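The Pond Will See You Now

Every February the town of Zerouali rediscovers that it has a lake, and every summer it rediscovers that the lake is green. In between, we buy things.

Last year we bought Cellix, a powder that was supposed to starve the algae. It cost more than the library's heating and came with a laminated chart. The algae, which can't read, bloomed on schedule, and the beach at the south end stayed closed for 13 weeks. The dog warning signs went up again. They have been up so often that the posts have their own moss.

This year the favorite is Trelon, a raft that hums. The hum is said to upset the algae at a cellular level. I have stood near one at the golf course on Roretti Road and can report that it upset me first. 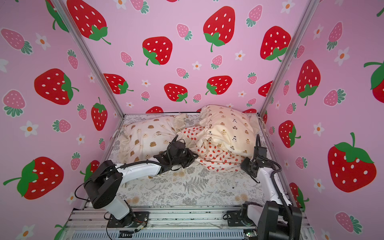

So where does the green stuff come from?

Mostly from us. Rain washes fertilizer off lawns and fields, the storm drains carry it downhill, and the lake gets fed whether it is hungry or not. There are 300 homes on the slope above the north shore, and nearly all of them have the kind of grass you see on cereal commercials. Mine included, until my knees gave out and the clover moved in.

The dull fix has been sitting in a county report for 5 years: a strip of tall weeds along the shore, a limit on spring feeding, and a cleanout of the two drains by the boat ramp. It hums at no one. It would also spoil the view from several very nice decks, and I suspect that is why the report is still so crisp.

I'd vote for the weeds. I'd even put up 100 dollars toward them, provided I'm never again asked to admire a raft. Meanwhile the geese have taken over the closed beach, and they seem to have no complaints about the water.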